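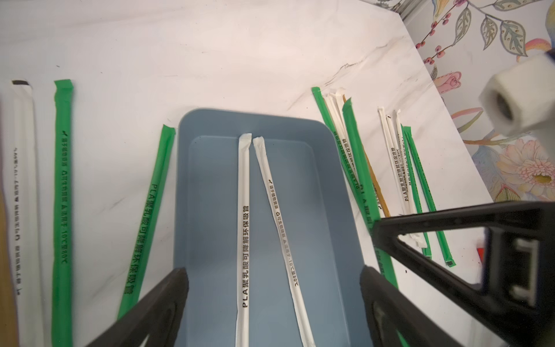 Straws and Where They Go: our term project at Brarnberg College

21 comments 200 shares

I picked straws for my packaging project because I thought it would be easy. A straw is a straw, right? Then I started reading the wrappers and lost most of September to it.

The ones I worked with are individually wrapped, some in white and some in bright green, and the printing is mostly Chinese. The big line on a few of them says PLA聚乳酸可降解环保吸管, so that's a degradable, environmentally friendly straw made of polylactic acid. Other wrappers have a leaf logo, and there's a temperature range as well, -10°C to 80°C. I'd never once thought about a straw having a temperature range! My mum makes her tea well hotter than 80, not that she drinks it through a straw.

My question was pretty basic: if you hand someone a wrapped straw, do they know which bin it goes in afterwards? I asked at the Kavcombe canteen, which goes through 4,000 straws a term, and got 241 answers on my little paper form. Loads of people put "recycling" for everything. Fair enough, I would have too. One wrapper has a recycling symbol right on it, next to the words for biodegradable, and I can see how you'd glance at that and head for the yellow lid.
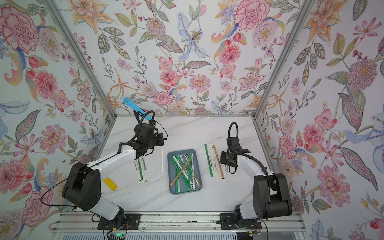 By the Flerncombe packaging group, student reports

The sorting part was more fun than the survey. We had the white marble top to spread things out on, and I have to say the wallpaper grew on me, all those pink carnations and orange lilies (I could draw the paisley bits from memory by now). A blue-grey tray went in the middle for whichever straws we were talking about, and the rest stayed out on the counter. I liked having a raised rim, it meant I could put something down and know where I'd put it.

What I'd change: my form asked about colour before it asked about the words, so I think I nudged people into guessing by colour. Next time I'd hand over the wrapper and shut up. I'd also like an English label to compare with, and a proper chat with whoever runs the green bins at Kavcombe, as I still don't know if they take PLA at all. I've emailed twice.

Comments (21) Share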